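**August, Sunday, started 7 a.m.**

Ricotta day! I've been wanting to get back to this since the Honddale milk came in, and the whole house smells like warm cereal already, so I'm writing while the curd rests.

Batch 43. Whole milk from Honddale, not homogenized, plus a splash of the Wernine whey I froze after the last hard cheese. Salt went in at the start this time. Heated slowly, stirring the bottom with the flat paddle until I saw the first steam, then hands off. I used to stir all the way up and it broke the curd into sand every single time (Mwanaisha told me so for months and I didn't listen).

Acid: lemon juice for the first pot, white vinegar for the second. Same milk, same pot size, same burner. The lemon pot went from milk to floating cloud in what felt like one breath. I really do love that moment!

Drain notes, for whoever picks this up next: small round holes, no cloth, ladle the curd in gently and let it settle under its own weight. Cloth gives a drier cheese but it pulls off a skin of the good soft stuff when you peel it away, and then you spend ten minutes scraping.

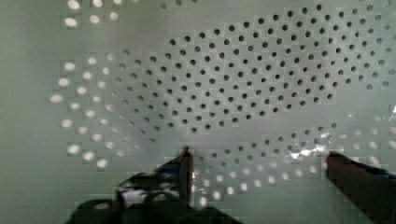

*Photo: Kheri Mwakalinga*

First pot drained well. Whey ran cloudy for the first minute and then turned that clear yellow-green. Yield was 273 g, my best from this size of pot, and the curd held a spoon mark without weeping. Flavor is sweet, a bit grassy, lemon only at the very end.

Second pot (vinegar) was slower to set and I got impatient and added another spoonful. Mistake. It tightened up and squeaks a little when you chew it. Fine for lasagna, wouldn't put it on toast. Write this on the wall: WAIT TEN MINUTES BEFORE ADDING MORE ACID.

Things to try on the next round:

- lemon again, but a spoonful less
- cover the pot while it rests
- drain 3 minutes, taste, then keep going and taste again
- a little cream from the Mateos jar, just to see

The leftover whey is going into bread dough tonight. I did this with batch 40 and the crust came out so dark and crackly that I ate half the loaf standing up. The rest of it can go in the Bunitz jug, back of the fridge, labeled please! 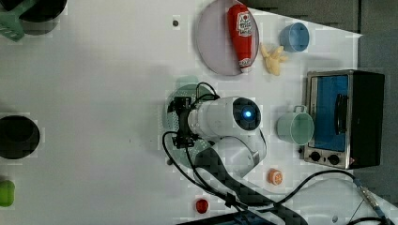

Mwanaisha Urio thinks the vinegar pot was simply too hot when the acid went in, and that the extra spoonful only made a bad start worse. She'd pull it off the burner earlier, let it sit with the lid off, and then pour. She also says 273 g is nothing to brag about until I do it twice.

Fair! Lemon and vinegar again then, both taken off early, thermometer in both pots from the beginning. I only had it in the first one today, so I can't say she's wrong.

Salt is a touch low in both. Adding a pinch to the lemon one before it goes in the fridge.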